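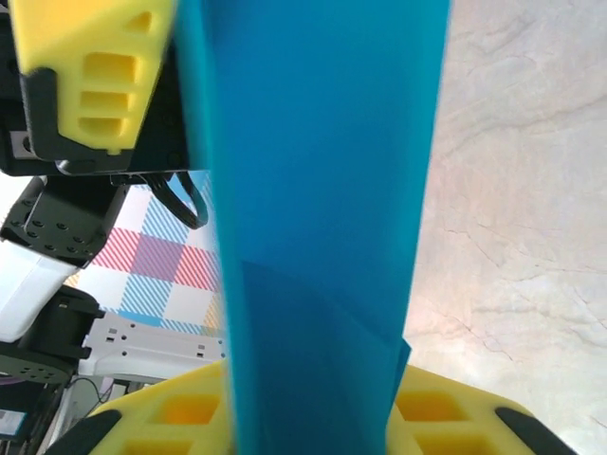
Figure 3. A translucent blue plastic sheet held upright, with a diagonal crease and a folded-over layer in its lower part.

4.2 Folding and putting away thin plastic sheets

Of all the household things our participants told us about, the thin plastic sheet was the one we had thought least about beforehand, and it ended up taking a good share of our afternoons. By sheet we mean the soft, bendable kind that people keep for lining a shelf, covering a table when the children paint, or wrapping a cake stand before it goes back up on the high cupboard. Nearly every home we visited in Brotedlow had a few of them, usually in a kitchen drawer and usually underneath something heavier. People were fond of them in a way we found rather touching, and several were a little embarrassed at how long they had been keeping the same one.

We asked each of the 70 participants to fold a sheet the way they would at home and to put it away in a drawer or a box of their choosing. The task was left open on purpose. Earlier work in our group (the Olari study, which looked at tablecloths and dish towels) gave people a target size and a picture to match, and we felt afterward that we had learned a good deal about matching pictures and not so much about folding. So in the present study people could fold in halves or thirds, roll, or simply press the thing flat and hope for the best, and a fair number did exactly that.

The trouble with plastic, compared with cloth, is that it remembers. A dish towel folded badly can be shaken out and started over, and by the second try there is little to show for the first. A plastic sheet that has been creased once tends to bend there again, even when the person folding it would much prefer it to bend somewhere else. In Figure 3 the crease runs downward on a slant from the left, and the overlapping layer does not quite line up with the main sheet: a thin edge of it sticks out at the lower right as a small angled flap. Flaps of this kind came up again and again in our notes. We coded them as "overhang," and out of 143 folds recorded in total, 129 had at least one overhang that could be seen without bending down to look for it.

Color and see-through quality matter more than we had expected, too. With a translucent sheet, a second layer shows up as a darker, richer patch, so that a person can tell at a glance where the material is doubled and where it is single. The lower portion of the sheet in Figure 3 is a good case, the overlapping part being deeper in tone than the fairly even blue higher up. Participants made use of this without being told to. Fadi Hourani, who ran most of the home sessions, noticed that people working with a tinted sheet would often lift it up in front of them before making the next fold, and would talk about "the dark bit" when they explained what they were doing. With opaque sheets they felt along the edge with a thumb instead, and generally talked less.

Holding the sheet upright came up often enough to deserve a word of its own. Laid flat on a counter, a thin sheet clings and slides - one woman compared hers to a stubborn bedsheet in a breeze, which made the whole kitchen laugh - and many people preferred to pinch it low down and let it stand up by itself for a moment. A single layer will usually flop over when this is tried. A doubled one has a bit more backbone, and the more experienced folders seemed to know it, making one rough fold early on just to have something stiffer to work with. We had no category for this rough first fold at the start and added one after about 20 sessions, going back through the earlier notes to catch the ones we had missed.

As for putting away, the drawer won easily over the box. People like to slide a folded sheet in on its edge, between the baking trays or beside the cutting boards, where the fold can face up and be found again. Those who had folded loosely had to press the sheet down with the flat of the hand, and a few gave up and laid something on top of it. The overhanging flap was the part most likely to catch on the way in. Participants at the Matar and Lanus sites dealt with it differently, the first group tucking it under before closing the drawer and the second mostly turning the sheet around so that the flap went in last. We return to this difference in Section 5, where the same two habits appear again with paper bags.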